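May 2023

Rain until after lunch, so the drive out to Chisholm is put off again. I paid the water bill, 151 dollars, and finally called Hotum about the loose stair rail. They can come in 3 weeks. Fine.

Spent the rest of the day on clutter. The hall closet is done and the desk is half done. The top of the gray cabinet still needs clearing – a green can on its side near the front edge, a crumpled snack bag, a dark blue candy bar wrapper off by itself toward the back. The three drawers I'm leaving for tomorrow. Bed early.

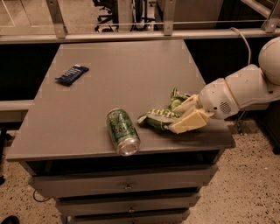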